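Brumora Household Help
Home > Storage and damp > Cupboards

Musty smell in the cupboard under the stairs, comes back every time I clean it

Asked by Ditte Hjaltested, 2 Aug 2019
Views: 1,119
Answers: 3

We moved into a terraced house in Ustomden last October. The cupboard under the stairs is the only real storage on the ground floor so everything goes in it: the hoover, coats we don't wear, spare towels, the children's toys, a box of dog things, the folding chairs.

Everything that has been in there for more than a few weeks comes out smelling musty. It is worst with cloth. Towels and soft toys have to be washed again before we can use them. The plastic lidded tubs are bad as well, which I don't understand, as I thought a lid would keep the smell out. When I open one the smell is stronger than in the cupboard itself.

What I have done so far:

Emptied it and washed the walls with a mould spray. Fine for a fortnight, then the smell came back.
Put two of the small moisture traps with crystals in. They fill with water, so they are doing something.
Looked for leaks. The water meter is in there but the pipe and the floor round it are dry.

There is no visible mould apart from a grey patch low down on the outside wall, a bit bigger than my hand. The floor is concrete with old lino on it. The door is solid and shuts tight. I have not looked under the lino.

Is this a damp problem that needs a builder, or am I storing things the wrong way? A firm called Eyvindsson have offered to inject the wall but I would like to understand it first. They said it could be up to £2,000 depending on what they find.

Comments on the question

pellwright: Is the wall an outside wall all the way along, or does part of it join next door?

Ditte Hjaltested: Outside wall along the side passage. The back of the cupboard joins the kitchen.

pellwright: What is the ground level like in the passage? Higher than your floor?

Ditte Hjaltested: Went out and looked. The path is a bit higher than the floor inside, and there is soil against the wall for part of it where the last people had a flower bed.

Answer 1
Accepted answer
by coldharbour_m

Don't sign anything for injection yet. Soil against the wall and a tight door are enough to cause what you describe, and both are cheap to put right.

Start outside. Dig the flower bed back so there is a clear gap between the soil and the bricks, and take it down until it is below your inside floor level if you can. Check for a damp course while you are there. It will look like a thin dark line in the mortar or a row of slate edges. If the soil was covering it, that is very likely your grey patch. Have a look at the gutter above as well, the next time it rains hard. A dripping joint can keep one bit of wall wet all winter.

Then the lino. Lift a corner at the outside wall and leave it folded back overnight. If the concrete under it is dark and goes paler by morning, moisture is coming up and the lino has been holding it in. Take the lino out and leave the floor bare until next year. It isn't pretty but it is a cupboard.

Then the door. It needs air in at the bottom and out at the top. I fitted two louvre vents in mine, one low and one high, and it took an afternoon. If you rent, or don't want to cut the door, plane a bit off the bottom and leave it ajar when you are in.

As for the tubs, the lid keeps the air in. If you put a towel away when it is even slightly damp, the moisture can't get out, and it sits there until you open it. Lidded tubs are fine in a dry loft. In a cupboard like yours use something with open sides, and keep it off the floor and a hand's width from the outside wall. Wire mesh is the easiest to get and you can wash it. Cloth things shouldn't be rammed in tight whatever you use. I would keep towels somewhere else altogether until the wall has dried out.

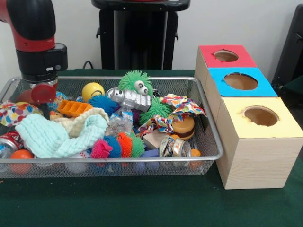
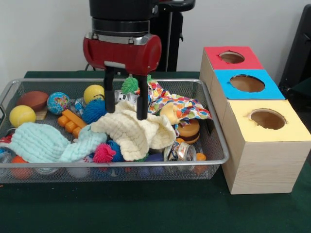 Wire mesh with toys and cloth in it, both pictures.

Give it time. A wall that has had soil against it for years takes months to dry. Get a cheap humidity meter and leave it on a shelf in there. Write the reading down once a week, same time of day. If it hasn't started to come down after 14 weeks, get an independent surveyor, one who does not sell damp treatment, and pay for the report.

Don't paint the patch in the meantime. You want to see whether it shrinks.

Answer 2
by Rosehip77

We had the same in our last place and bought a Jalleck dehumidifier, the small one. Ran it in the hall with the cupboard door open, evenings only. Smell went in seven days. It is noisy so not while you're watching telly. Bicarb in a saucer helps too.

Comments on this answer

coldharbour_m: A dehumidifier will dry the air but the soil will keep wetting the wall. Do both if you like, only move the soil first.

Rosehip77: We didn't have soil, ours was a concrete yard. Fair enough.

Answer 3
by tvb

depends on the house. could be condensation from the kitchen if the back wall is thin, do you dry washing in there? we did and stopped. also check the hoover bag, ours stank, dog hair

Follow-up from Ditte Hjaltested

Thank you all. Soil is out. There is a slate line and it was completely buried. Lino was wet underneath along the outside wall, so that has gone to the tip. I have told Eyvindsson we are leaving it for now. We do dry washing in the kitchen in winter so I will watch for that as well. Hoover bag changed.

Still have to do the vents. Does it matter if the low one is on the hinge side?

coldharbour_m: No, either side.

Related questions
Lino stuck to concrete, how to get the black glue off
White powder on brick wall after rain
Can you wash soft toys with a battery pack sewn in
Moisture trap crystals, refill or throw away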